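Handout 2: Notes from our visit to the Briltura open day, Drorkport, 9th November

Thank you all for coming along, and for being so patient with the bus! Dorota Tomaszewski gave us the whole morning, and I did want to get her main point down while it's fresh. Cloth is hard for a robot (much harder than a box or a cup), so people do the job first with hand-held grippers, and the robot learns from what they record.

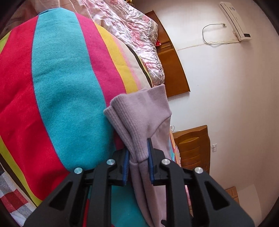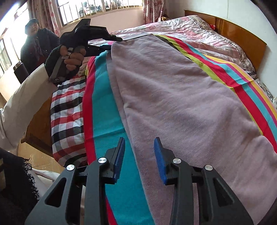

Fig. 2. Hand-held gripper and mauve-pink garment, over the striped bedding.

Do look at the ribbed blue pads on the fingers, as we'll come back to grip next time. Liam Rafferty asked how many goes are needed, and Dorota said she likes to have 128 of each garment before she trusts the results.

Before next week, please read section 12 and jot down a question or two.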